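« Une chaussette n'a jamais demandé à être mise en boule »

Chih-ming Yuen range les chambres des autres depuis seize ans. Il reçoit le matin, avant les clients, et il reçoit mal : pas de café, une chaise dont on doit d'abord retirer trois cintres. « Je n'ai pas dit que chez moi c'était rangé », prévient-il. Il a appris le pliage chez Wurkden, un magasin de linge de maison où il tenait le rayon maille, puis il a ouvert son propre atelier, Redeo, dans l'ancienne mercerie Taşdemir. L'enseigne du prédécesseur est toujours au-dessus de la porte. Des gens entrent encore demander des boutons. Il en vend.

Ce jour-là, nous parlons de la laine en été, sujet qu'il aborde avec la gravité d'un notaire. « En juillet, tout le monde se souvient qu'il a des pulls. On ouvre l'armoire pour chercher un maillot de bain et on tombe sur l'hiver. Alors on referme. » Sa méthode tient en peu de choses : on fait le lit, on tire bien le couvre-lit, et on travaille dessus. Jamais sur le sol, jamais sur une chaise. « Le lit, c'est la plus grande table de la maison. En plus il faut avoir fini avant de se coucher, ça donne une échéance. »

Il a un faible pour les chambres où l'armoire est en face du lit, une grande armoire en bois si possible, qui bouche la vue. « On ne peut pas l'oublier. Elle vous regarde plier. »

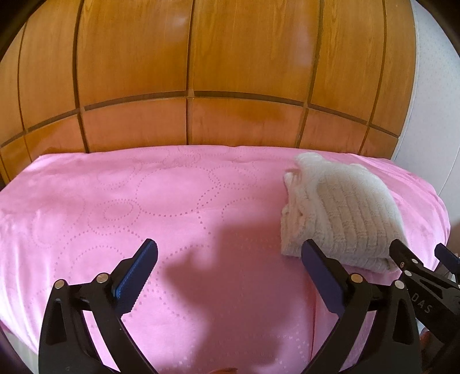 « Le pull, on le pose plié, à plat, et on n'y touche plus. Les gens le reprennent, ils le lissent, ils le déplient pour vérifier une manche. Qu'est-ce qu'elle aurait fait, la manche ? » Pour les tricots, il interdit le cintre. J'avoue en posséder un certain nombre, tous occupés. Il note quelque chose dans un carnet – je n'ai pas pu lire quoi.

La question du blanc le rend plus bavard. Il y a selon lui deux sortes de familles, celles qui rangent par personne et celles qui rangent par couleur, et elles finissent par se marier entre elles. Une cliente du quartier de Drorkberg lui avait confié une armoire de 61 pièces blanches, dont aucune, assurait-elle, n'était du même blanc. Il a passé l'après-midi à la contredire. « À cinq heures, elle m'a montré deux gilets près de la fenêtre. Elle avait raison. Je lui ai quand même facturé l'après-midi. »

Reste ce qu'il appelle « la petite maille », c'est-à-dire les chaussettes, et là il se redresse sur sa chaise. Sa brouille avec le monde du rangement vient de là. Il avait publié une feuille de conseils, tirée à 800 exemplaires, dans laquelle il demandait qu'on cesse de retourner le bord d'une chaussette sur l'autre. Il lui en reste 100, dans un carton qu'il me propose deux fois pendant l'entretien. « L'élastique travaille jour et nuit, dans cette histoire. On le met dans un tiroir pour qu'il se repose et on lui demande de tenir une boule. »

Avec les grosses chaussettes tricotées, celles à côtes ou à torsades, c'est pire : la boule a la taille d'un pamplemousse et le tiroir ne ferme plus. Il les veut à plat, l'une sur l'autre, pliées une fois, deux au maximum.
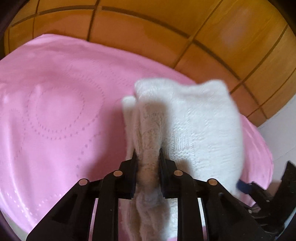 « On la prend par le milieu, on la soulève un peu, on la laisse retomber et on regarde comment elle se couche. Ensuite on l'aide. Le tricot a un sens, il suffit de ne pas le contrarier. » Je lui demande ce qu'il fait des chaussettes seules. Il les garde un an, dans une boîte sans étiquette. « Avec une étiquette, on n'ouvre plus. Sans étiquette, on ouvre pour savoir, et parfois la paire est là. » Et au bout d'un an ? « On recommence. »

Une dame entre pour des boutons, quatre trous, beiges. Il se lève, ouvre un tiroir, puis un autre, puis un troisième. Il finit par les trouver dans sa poche de veste. Je repars avec cinq feuilles de conseils.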